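3. Why people keep the wobbly mug 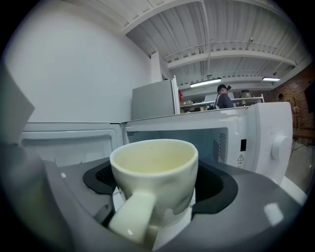 Figure 2. A glazed cream-yellow mug with a slightly irregular rim.

I should say up front that I came to this question through my own kitchen cupboard. I own plenty of perfectly round mugs and I drink out of maybe one of them. So when Finbarr Buckley and I sat down in May to plan the household survey, I pushed hard for a section on drinking vessels, and he let me have it (he wanted bowls, and he got those too, in Section 4).

We sent the long form to 211 households and got 161 back in a state we could use. The rest were mostly missing the second page, where we asked people to name a favorite mug and tell us how they came to have it. I was surprised by how much people wrote there. We left two lines for the answer and a lot of folks ran right over them, up the margin, and onto the back of the sheet -- one person stapled on a letter.

What came through again and again was touch. People talked about a dip where the thumb goes, or a lip that feels thin on one side, or a handle fat enough to get a cold hand around. Mugs with a little unevenness in the wall, like the one in Figure 2, came up in the letters far more warmly than I expected going in. Color came up too, but usually later in the answer, and often with a shrug. A woman who had owned her Kendari mug since college couldn't tell us whether she'd call it green or gray, but she could draw the curve of the handle from memory, and she did!

Price hardly figured. I had assumed that the handmade pieces, the ones from small potteries like Ó Súilleabháin, would be saved for company, and that everyday coffee would go into something from the Prelline range. Some homes did work that way. In plenty of others it was flipped, with the factory set sitting out for guests because there were enough of them to match, and the odd handmade one by the kettle. Finbarr thinks this is mostly about matching. I think it's partly that, and partly that people don't like handing their own mug to somebody else. We still argue about it.

I do want to be careful here. We asked for favorites, so of course we heard about favorites, and a person who doesn't care what they drink from probably left the page blank or didn't mail the form at all. The Vosdale interviews were meant to help with this, and I get into them in Section 5. For now I'd only lean on the survey for the kinds of words people reach for, and I wouldn't use it to guess how many homes have a mug that somebody loves.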